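Tindley Dry Food for Dogs — Questions we get a lot

Last updated: 24 October 2020

Is the Pruveo recipe grain free?
Yes. Rice came out of it in October. The older Tindley Original still has rice and oats, check the front of the bag.

My dog is a slow eater, is the kibble too big?
Might be. Regular size suits most dogs over 20 pounds. Smaller than that, get the small bite. Same recipe, same price.

How do I switch over?
Slowly. Mix a little in with the old food and add more each day for a week. Loose stools in the first 3 days are pretty common — slow down if you see them. Still going after that, call your vet.

Can puppies have it?
Not the adult bags. Get Pranivo Puppy, it has more fat and calcium set for growing dogs. Large breed pups, ask your vet frist.

What if he won't touch it?
Splash of warm water, wait five minutes. Works for a lot of picky ones. If not, send back whats left of the bag and we refund it, one bag per household.

How long does an open bag keep?
Six weeks, rolled down tight, somewhere cool. Don't pour it into a bin without the bag, the fats go stale faster.
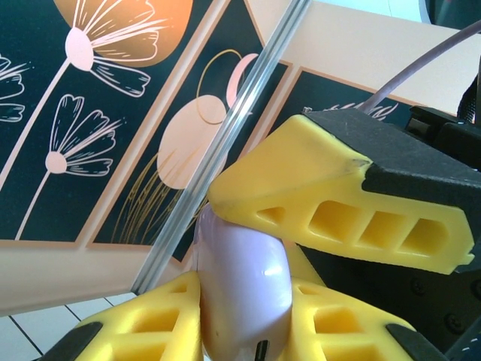
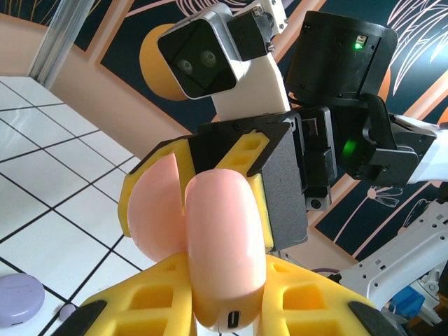
Do you ship everywhere?
Lower 48 only right now. Orders go out from the Shojaei warehouse, usually next day. Alaska and Hawaii — we're working on it.

Is there a sample size?
Yes, 227 grams, one flavor per order. Chicken or lamb. Salmon is sold out til further notice.

Who do I ask about allergies?
Ákos Kun handles all the ingredient questions. Use the contact form and put the lot number from the bottom seam in your message, he'll need it.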